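3.2 Grasping trials

Student team at Vonside (lead G. Bermúdez) ran 498 grasps on the Brumo arm, 15 foam blocks, 10 closing speeds. Blocks cut by hand so no two the same, edges rough, which we wanted. Wrist camera on for every trial, see Figure 1.
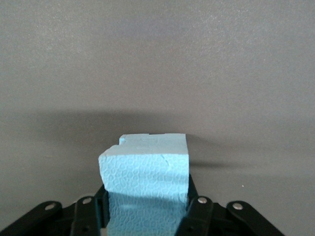
Figure 1. Light blue foam block held between the jaws, wrist view.

Closing speed mattered less than we thought. Most failures came from the block turning as the jaws met, espcially where one side bulged. We logged slip by eye, then checked against the video, took every Friday for most of term. Jaw delay set to 400 ms after that and left alone. Grey board under all trials, same colour thoughout.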